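Galerie - atelier robotique du club Kartha

Le club Kartha réunit des lycéens et des étudiants de première année autour d'un projet commun par an. Cette année, le sujet est la préhension : saisir, tenir et reposer de petits objets du quotidien au milieu d'autres objets. Le projet s'appelle Pindetness. Il a démarré en avril et compte 20 inscrits, répartis entre l'équipe mécanique et l'équipe données.

Lakshmi Nadar encadre les séances. Chacun apporte des objets de chez soi, on les mélange et on travaille à la pince tenue en main. Les enregistrements sont relus ensuite par l'équipe données.

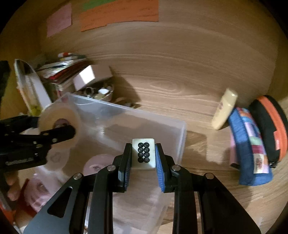 Une tuile à huit ronds noirs, tenue entre les doigts à patins bleus nervurés.

Les petites pièces rigides sont au programme des débutants. La consigne est de prendre l'objet par les côtés, sans forcer, et de garder la face imprimée dégagée. Les patins nervurés ont été choisis après deux essais avec des patins lisses, que l'équipe mécanique a gardés comme rechanges.

Les objets souples viennent plus tard dans l'année. Cordons, pochettes et tissus changent de forme dès qu'on les touche, et la fiche de prise est plus longue à remplir. 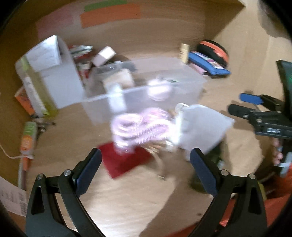

Photo : Berwyn Kemeys / club Kartha

Mâchoires ouvertes, avec un cordon rose pâle replié en boucles au centre et un carré rouge à côté. Une deuxième pince se trouve à droite, près du bac translucide.

Le travail à deux pinces se fait en binôme. Les rôles sont échangés au bout de trois prises - chacun doit savoir tenir les deux postes avant la démonstration de Skemcombe.

Les prochaines photos seront ajoutées à cette page. Pour une copie en pleine définition, s'adresser à Berwyn Kemeys en fin de séance.

Page mise à jour le 9 octobre 2025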